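Recounts, and how small a number has to be

March 4, 2006
Filed under: local elections, counting

The Rikley by-election result stands. Declan Lockwood holds the seat by 2 votes after a second count, having held it by the same margin after the first. I have had several emails asking whether a second count that produces the same margin means the first one was right. It does not, quite, and the reason is worth a post.

A margin is a difference between two totals. Both totals can change while the difference stays put. In Rikley both candidates gained one vote at the second count, so the margin was unchanged and the turnout figure was out by two. If you only read the margin you would conclude that no errors had been found. The errors were there, they were small, and they happened to cancel.

The usual source is bundling. Ballot papers are sorted by candidate, put into bundles of a fixed size, and the bundles are then counted. A bundle with one paper too many will pass unless somebody counts it again by hand. A paper filed in the wrong candidate's bundle is worse, as it moves the margin by two in one go. With a majority of 2, a single misfiled paper in the winner's bundle takes you to a dead heat, and then you are drawing lots.

I would therefore like to see every count publish three things along with the result: the number of papers issued, the number of papers found in the boxes, and the number rejected, by reason. The first two should match. They hardly ever do, since people walk off with their papers or put them in their coat pockets and forget. The gap is normally harmless. It should still be printed.
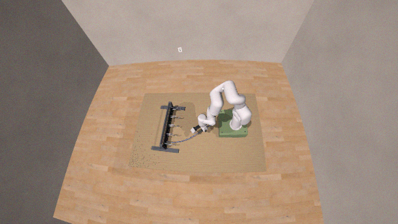

Rejected papers are where most of the argument happens. There were 53 in Rikley. In a ward where the seat was decided by 2, that is a large pile, and the agents for both sides went through it one at a time. Most were blank. A smaller group had marks against more than one name, and those are void in a single-seat contest whatever the voter meant. What is left is the interesting part: a tick in place of a cross, a cross outside the box, a name circled. The rule is that the paper counts if the intention is clear and the voter can't be identified from it. Two returning officers can apply that rule to the same paper and disagree, and I don't think either would be wrong.

Cludton does this better. The ward there is much the same size, 2000 papers or so in a good year, and the returning officer puts out a sheet after the count showing how each class of doubtful paper was treated. It runs to a page and a half. You can read it, disagree with it, and know what to say if you end up with a petition. In Rikley the rulings were given out loud at the table and not written down, so all that survives is what the agents scribbled.

A reader sent me some notes on how the same job is done in Plasemska, which I had not come across before. Papers there are counted in the polling place itself as soon as the doors close, and the totals are posted outside before anything is moved. The advantage is that nothing can go astray on the way to a central hall. The drawback is that a polling place with very few voters gives away more than it should. If 200 people vote and all of them choose the same candidate, you have no secret ballot left in any useful sense. They have a rule for merging small places – the notes call it the Kuruc rule, after the man who drafted it – but I haven't seen the text and will not guess at the threshold.

Our own practice of mixing boxes before sorting avoids that problem and creates the other one. Once the boxes are mixed you can't trace an error back to where it came from. You can recount the whole ward or accept the figure. A halfway method would be to check each box for its number of papers, face down, record that, and only then mix. The law already requires something close to this. What varies is how carefully it is done at one in the morning, and whether the figures ever leave the building.

I have asked Rikley for the box totals. The reply says they are being looked for. If they arrive before the April elections I will put them up as a table, together with the Cludton ones, and anyone who likes can check my adding up.

Corrections to the usual address. The post on postal vote deadlines is still half written.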